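검색 이 블로그 검색
검색어를 입력하세요

기계가 집안일이나 작업장 잡일을 할 수 있는가: 데스크톱 조립 편

2020년 9월 13일

지난 7월 글에서 수건 개기를 다루면서, 다음에는 딱딱한 물건을 다루겠다고 적었다. 천은 형태가 계속 변하니 어렵고, 금속과 기판은 형태가 고정되어 있으니 쉽다는 의견이 댓글에 몇 개 달렸다. 절반만 동의한다. 데스크톱 PC의 CPU 교체를 기준 작업으로 놓고 따져 본다. 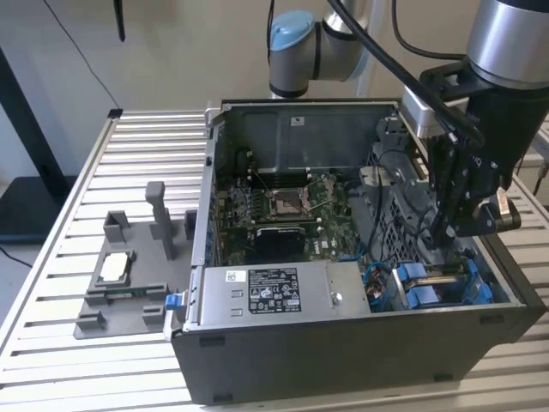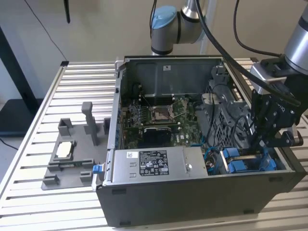
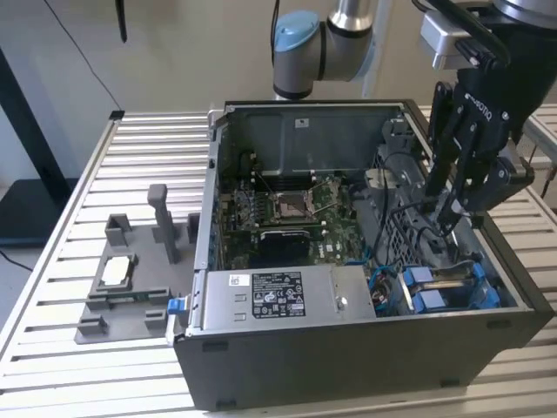
덮개를 열고 눕힌 타워와 그리퍼. 세 장 모두 CPU 소켓이 비어 있고, 타워 왼쪽에 회색 3D 프린트 픽스처가 있다.

CPU 교체를 고른 이유는 단순하다. 사람 기준으로는 쉬운 축에 드는 작업이고, 실패했을 때 결과가 명확하다. 핀이 휘거나 안 휘거나 둘 중 하나다. 수건은 비뚤게 개도 수건이지만 소켓은 그렇지 않다.

작업을 쪼개면 이렇게 된다.

1. 부품을 집는다.
2. 소켓 위로 옮긴다.
3. 방향을 맞춘다.
4. 힘을 주지 않고 내려놓는다.
5. 레버를 내리고 걸쇠에 건다.

1번은 픽스처가 대부분 해결한다. 사진의 픽스처에는 포켓이 파여 있고 흰 부품이 그 안에 놓여 있다. 포켓 위치를 알면 부품 위치도 공차 범위 안에서 안다. 비전이 할 일이 크게 줄어든다. 같은 부품이 서랍 속에 케이블 타이, 남는 나사와 섞여 있으면 전혀 다른 문제가 된다. 산업용 데모와 가정의 거리를 잴 때 나는 로봇 팔보다 이쪽을 먼저 본다. 부품을 누가 어떤 자세로 놓아 주었는가.

2번에서는 케이스가 문제다. 눕힌 타워는 위가 트인 상자이고, 안쪽에는 전원 공급 장치와 드라이브 케이지가 자리를 차지한다. 손가락 끝만 계산하면 충분해 보이지만 실제로 부딪히는 것은 그리퍼 몸통과 손목이다. 두 손가락 그리퍼는 몸통이 손가락보다 훨씬 굵다. 세 번째 사진의 그리퍼에는 ROBOTIQ라는 글자가 보이는데, 이 정도 크기의 몸통이 드라이브 케이지 쪽에서 소켓까지 이동하려면 일단 위로 빠졌다가 다시 내려오는 경로가 무난하다. 손목에 걸린 케이블도 충돌 모델에 넣어야 한다. 넣지 않는 경우가 많고, 넣더라도 강체 원통 몇 개로 대신한다. 케이블은 자세에 따라 처지는 모양이 달라지므로 이 근사는 자주 틀린다.

케이스 안의 배선도 같은 성격의 문제다. 세 장 모두 드라이브 캐리어 근처에 전선 뭉치가 있다. 사람은 전선이 걸리면 손등으로 밀고 지나간다. 밀어도 되는 물체와 밀면 안 되는 물체를 구분하고, 밀었을 때 어디까지 따라오는지 대충 안다. 계획기에 이 구분을 넣는 일은 생각보다 지저분하다. 전부 장애물로 처리하면 경로가 없다는 답이 나오고, 전부 무시하면 언젠가 커넥터 하나를 뽑는다.

3번과 4번은 정밀도와 힘의 문제다. 협동 로봇의 반복 정밀도는 사양서만 보면 충분하다. 다만 반복 정밀도는 같은 곳으로 되돌아가는 능력이고, 처음 보는 케이스의 소켓 위치를 맞히는 능력과는 별개다. 후자는 카메라 캘리브레이션, 케이스가 놓인 각도, 그리퍼 안에서 부품이 미끄러진 양이 모두 더해진다. 오차는 더해지는데 허용치는 그대로다. 그래서 마지막 구간은 위치 제어로 밀어붙이지 말고 순응 제어로 접촉을 찾아가게 해야 한다. 접촉 후 작은 나선을 그리며 자리를 찾는 방법이 흔하지만, 핀이 노출된 소켓 위에서 나선을 그리는 것은 권하고 싶지 않다.

5번이 의외로 까다롭다. 레버는 가늘고, 누르는 방향이 호를 그리며 변하고, 끝에서 옆으로 살짝 밀어 걸쇠 아래로 넣어야 한다. 레버 중간에서는 저항이 꽤 올라가는데, 이 저항이 정상인지 CPU가 비뚤게 놓여서 생긴 것인지를 힘 값만으로 구분해야 한다. 처음 조립하는 사람이 여기서 손을 멈추고 설명서를 다시 보는 것도 같은 이유다. 케이스가 고정되어 있지 않으면 레버 대신 케이스가 움직일 수도 있다. 사람은 다른 손으로 케이스를 누른다. 팔이 둘이면 가능한 이야기이고, 대신 두 팔의 충돌 회피가 추가된다.

Zarnent에서 픽스처를 설계하는 Fikri Lumenta와 메일로 이 이야기를 했다. 그의 의견은 나보다 낙관적이다. 기종을 하나로 고정하고 케이스를 지그에 물리면 다섯 단계 모두 지금 기술로 된다는 것이다. 나도 그 조건에서는 된다고 본다. 견해가 갈리는 곳은 기종이 바뀔 때의 비용이다. 그는 픽스처를 새로 출력하고 좌표를 다시 가르치면 끝이라고 했고, 나는 그 작업을 하는 사람의 시간을 넣어서 계산해야 한다고 답했다.

숫자를 하나만 가정해 보자. 같은 기종 500대의 CPU를 교체한다면 셋업 비용은 분산된다. 기종이 섞인 30대라면 드라이버를 든 사람이 이긴다. 가정집의 PC는 한 대다. 그것도 책상 밑에서 꺼내 먼지를 털고 옆판을 여는 데서 시작한다. 위의 다섯 단계에는 그 과정이 들어 있지 않다. 히트싱크 분리, 써멀 페이스트 닦기와 재도포도 뺐다. 페이스트 닦기는 변형체 문제라서 결국 수건으로 돌아간다.

성공률도 따로 봐야 한다. 100번 중 3번 실패하는 로봇은 논문에서는 좋은 로봇이다. 교체 작업에서는 보드 3장이 나가는 셈이고, 실패를 스스로 알아채지 못하면 전원을 넣을 때까지 모른다. 개인적으로는 성공률보다 실패를 감지하고 멈추는 비율을 먼저 공개해 주었으면 한다. 그 값을 적은 자료는 별로 보지 못했다.

내 채점은 다음과 같다. 집기와 옮기기는 픽스처가 있다는 전제로 가능. 정렬과 안착은 단일 기종에서 가능, 여러 기종이면 보류. 레버 체결은 케이스 고정 시 가능, 아니면 불가. 가정용으로는 아직 평가할 단계가 아니다.

다음 글은 식기세척기에 그릇 넣기다. Pillai 팀이 쓰는 하단 랙 배치 규칙을 정리하는 중인데, 국그릇 처리 방식에 이견이 있어 조금 걸릴 것 같다. 레버 체결 힘 프로파일을 직접 재 본 분이 있으면 댓글로 센서 위치와 샘플링 주기를 같이 적어 주기 바란다.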